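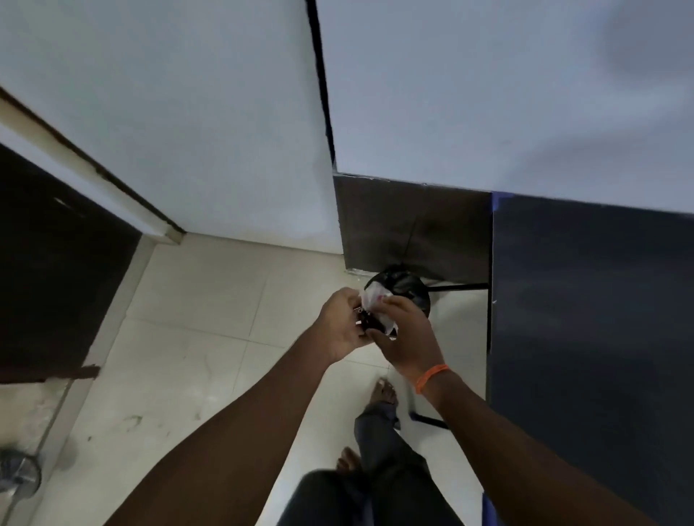 Skyrme would not do the drop test on glazed ware at all, was the first remark in the briefing room at Drotwood, and it set the tone for the morning. The objection was that glaze failures get counted as packing failures and the figures then mean very little. The site engineer agreed in part. Glazed pieces are now logged in a separate column, though the old totals have not been corrected.

Drotwood is the returns and repacking depot for the Cusano pottery. The visit started at the receiving dock at 9 a.m. and covered intake, inspection, wrapping and outbound. The kiln hall is on another site and was not part of the tour.

Intake runs on two lines. Cartons are weighed closed, and the weight is checked against the outbound record. A difference of more than 5 percent sends the carton to manual inspection, where the inner wrap is opened by hand and kept with the piece until a cause has been entered. The wrap is often more useful than the piece. Tears at a corner point to a loose fit, and flattened folds along one side point to stacking load. Crinkled wrap can be hard to read, and inspectors may enter "no finding."

The drop rig stands behind inspection. Each sample carton gets six drops: one on a corner, two on edges and three on faces. Drop height is 42 inches for the small cartons and less for the heavy ones. We saw one full cycle. The handle of a jug had come off at the lower joint, and this was entered under packing, which brought the Skyrme objection up again.

Outbound was quiet. The paper void fill comes from Listby and is stored near the dock doors, where it takes up moisture in winter. The depot wants to move it inside before January but has no free racking. Pallets wait up to 6 hours for collection.

The written test procedure was handed out at the end – revision 2, with the glaze column still missing from the form.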